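Why Do Clothes Crumple?
The surprising science of wrinkles, creases and folds

Have you ever pulled your favourite T-shirt out from the bottom of a drawer and found it looking like a scrunched-up paper bag? You left it perfectly flat (well, sort of flat) and now it has lines running all over it! Where did they come from? And why does your raincoat never seem to do the same thing?

To find out, we need to get very, very close to a piece of cloth.

Zooming in on a T-shirt

From across the room, a T-shirt looks like one smooth sheet. Put a bit of it under a magnifying glass, though, and you'll see it's made from yarn, looped in and out of itself over and over again. Those loops are called knitting. Yes, your T-shirt is knitted, just like a winter jumper, only the loops are tiny and a machine made them.

Now zoom in again, on a single piece of yarn. It's a bundle of much thinner hairs all twisted together. Those hairs are called fibres. In a cotton shirt, every one of them grew on a plant, inside a fluffy white puff called a boll. Each fibre is a hollow tube that dried out and went flat and twisty when the boll burst open in the sunshine.

Keep zooming! (You'd need an amazingly powerful microscope for this part, so you'll have to use your imagination.) Inside each cotton fibre are long chains called molecules, lined up side by side like cooked spaghetti in a packet. The chains hang on to each other with weak little grips that scientists call hydrogen bonds. One hydrogen bond on its own is feeble. Millions and millions of them together are strong enough to hold a shirt in shape.

And those grips are the secret of the wrinkle.

How a wrinkle is born

When you bend a cotton fibre, the chains inside have to slide past each other a tiny bit. Some of the grips let go. Then they grab on again in a new spot, and the fibre stays bent. Do that to thousands of fibres along the same line and you've got yourself a crease.

Two things make it happen much faster: water and warmth. Water molecules are small and sneaky. They squeeze in between the chains and get in the way of the grips, so everything slides more easily. Warmth makes the chains jiggle about, and that loosens them up too. Think about a shirt sitting in a hot, damp heap after the washing machine or dryer stops. Everything is loose and wobbly, the shirt is squashed into a ball, and then it cools and dries just like that. All the grips lock into place around the wrinkles!

That's why grown-ups are always saying "Hang it up while it's still warm!"
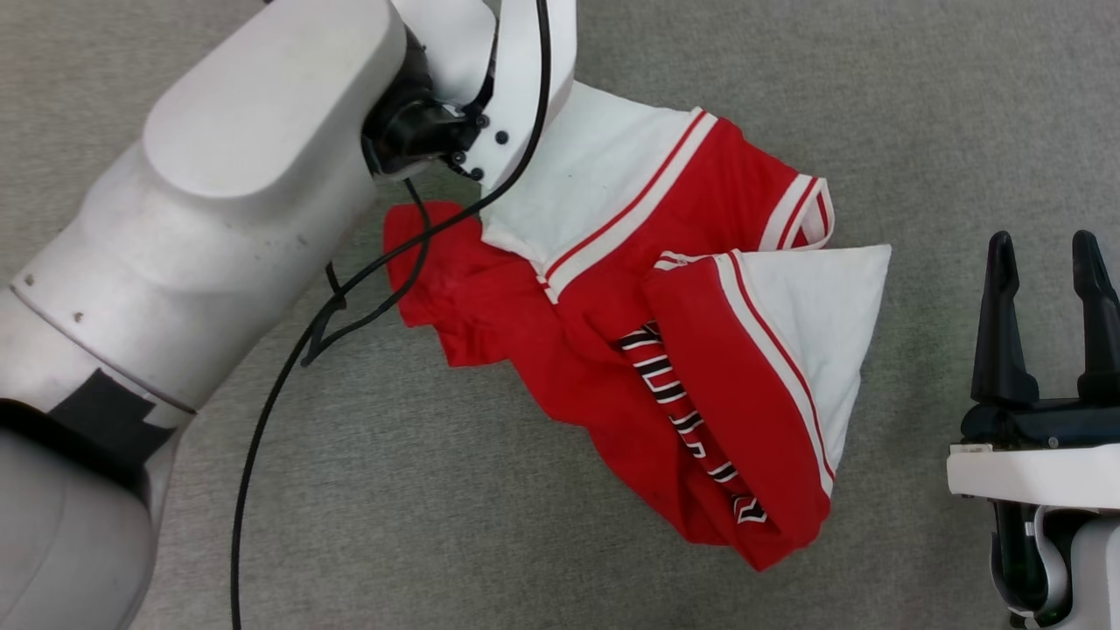 Cloth has another trick that makes it very different from paper or cardboard. It flops! A sheet of cardboard bends one way at a time, but cloth can bend in every direction at once, because its yarns can tilt and slide against each other. Pinch a shirt near its collar, as the white gripper is doing with the red and white one, and the rest is free to bunch up however it likes. Drop the same shirt on the floor 11 times and you will get 11 different shapes. Scientists and mathematicians find this fascinating, and they have written whole books about how thin, bendy things fold.

Which clothes wrinkle most?

Not all fibres behave the same way. Let's meet a few.

Linen is the wrinkle champion. It comes from the stem of the flax plant, and its fibres are stiff and don't spring back much at all. Sit down in linen trousers for one car trip and you'll stand up covered in lines.

Cotton comes close behind. It's soft and comfy, but it loves to soak up water, and you already know what water does.

Wool is much springier. It comes from sheep, and every wool fibre has a natural wave in it called crimp. Bend wool and it tries to bounce back, a bit like the spring inside a pen.

Polyester is made from the same family of plastic as many drink bottles. Water can hardly get in between its chains, so it dries quickly and stays smooth. Lots of sports tops are polyester for exactly this reason. Fold one with enough heat, though, and the crease can stay for years. That's how pleated skirts keep their neat little rows.

So what does an iron do?

An iron is really a wrinkle machine running backwards! The heat and steam make the grips let go, exactly as they did in the laundry heap. But this time a heavy, flat plate is pushing the cloth smooth. When the shirt cools, the grips lock again, and now they're holding it flat.

People worked this out long before there was electricity. In China, more than a thousand years ago, people smoothed silk with metal pans filled with hot coals. Later on, families in many countries heated solid iron plates on the stove, and that's how the iron got its name.

Try it yourself: the Great Crumple Test

You'll need an old cotton hanky or tea towel, a piece of polyester (an old sports top is perfect), a cup of water and two heavy books. Check with an adult before you borrow the clothes!

Scrunch the cotton into a tight ball while it's dry. Squash it under a book and leave it for 7 minutes. Open it up and have a look at the wrinkles. Do the same with the polyester.

Now sprinkle a little water on each one and scrunch them up again. Wrap each ball in a plastic bag so your books don't get soggy, and leave them under the books overnight. In the morning, unwrap them and let them dry without smoothing them out.

Which one has the deepest creases? Did the water make a difference? Draw what you see, and colour in the deepest lines with your darkest pencil. Then hang both pieces in the bathroom while someone has a hot shower and check them again afterwards.

Words to know

Fibre: a very thin strand, like a hair, that yarn is made from.
Yarn: lots of fibres twisted together.
Molecule: a tiny group of atoms joined together. Cotton molecules are extra long.
Hydrogen bond: a weak pull between molecules, or between parts of a big one.
Crimp: the natural waviness in a wool fibre.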